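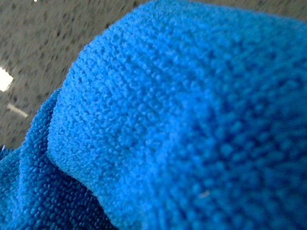
3.2 Materials and counter layout

Cloth storage was examined on a gray speckled countertop in the Rerkine test kitchen. The item to be stored was a blue microfiber cloth with a looped pile, left bunched at the start of each trial. The storage fixture was a small white stand carrying two parallel wooden rods, mounted on a flat rectangular base with a raised rim. The stand was set at an angle to the counter edge, and its position was not changed between trials.

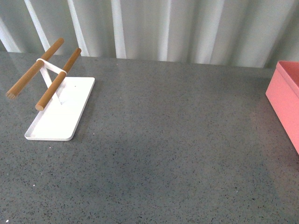

Figure 2. Stand with two wooden rods on the countertop, no cloth in place.

Both rods project past their support toward the lower left, so a cloth can be laid over them from the side. The rear rod reaches beyond the base and the front rod ends above it. Water falling from the rear rod may therefore land on the counter, a point taken up in Section 4.

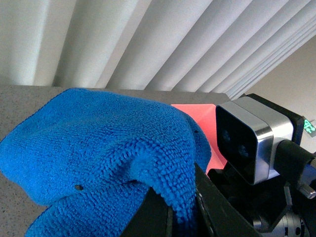
Pile direction was ignored. Limsakul (Wiroj Limsakul, unpublished notes, July) found that looped cloths folded once dried more evenly than cloths left in a mound, and the single fold was adopted as the target state. A trial was scored as complete when the cloth rested on both rods with no part touching the base. Partial contact was scored separately.

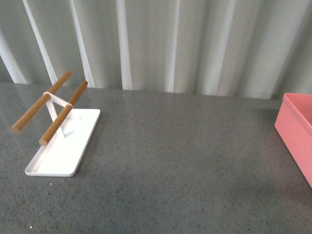 Of 92 trials, 76 met the complete criterion. The remainder were retained in the analysis and coded by type of contact, following the Holovko scheme. Cloth mass was recorded before and after each trial on a Gridix bench scale.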